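Dionysis Politis: "Un tocador curvo no se limpia, se repasa"

Llegamos tarde y él ya estaba hablando. Dionysis Politis restaura y ordena tocadores antiguos, o de aire antiguo, que para él es casi lo mismo. Lleva 25 años en esto. Taller en Toltside, dos ayudantes, mucha pintura blanca.

Lo primero, los cajones. "La gente me llama por el espejo y el problema es lo de encima. Todo lo pequeño acaba encima". Horquillas, tapones, pinzas, un pomo que se soltó en octubre y que sigue ahí esperando la cola. En su primer encargo para Pretine sacó 100 piezas sueltas de un solo mueble. Las contó, sí.

¿Y los huecos? Le gustan los rebajes en la encimera, esos cajetines hundidos donde uno deja lo que usa a diario. "Pero que sea una cosa, o dos. Si metes ocho ya es un cajón sin tapa".

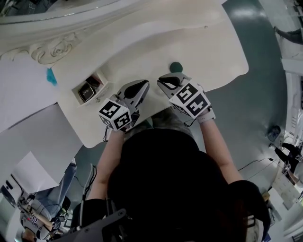

"Y en un cajón sin tapa el polvo entra y no sale. Yo ahí paso una brocha seca, de pelo suave, y luego un paño. Nada de spray". Lo repite dos veces. El spray se queda en las volutas, amarillea, y después hay que ir con bastoncillo rosa por rosa. Una tarde entera. Para Konden hizo 8 muebles asi y no quiere volver a oír hablar del tema.

De la talla habla más despacio. Dice que el relieve blanco engaña, que parece limpio de lejos. "Pasa el dedo". Pasamos el dedo. Tiene razón.

Le preguntamos por el orden, por dónde empezar. De izquierda a derecha, siempre, y el espejo al final. Los muebles de Chisholm, con más moldura todavía, los hace al revés — manías suyas, admite.

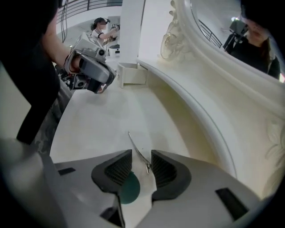
Lo que peor lleva son las cosas finas. Un anillo se ve, un frasco se ve. "Lo fino se pierde contra el blanco y lo arrastras con el paño, y ahí viene la raya". Una pinza de pelo metálica, de esas delgadas con la punta doblada, le parece el enemigo perfecto. Se levanta con cuidado, nunca se arrastra. Despues a un platito, y el platito al cajon. Del espejo de marco tallado dice poco: paño apenas húmedo para el cristal, brocha para las hojas.

¿Algún producto que recomiende? "Agua". Se ríe, mira el reloj. Tiene otro tocador a las cinco y aún no ha comido.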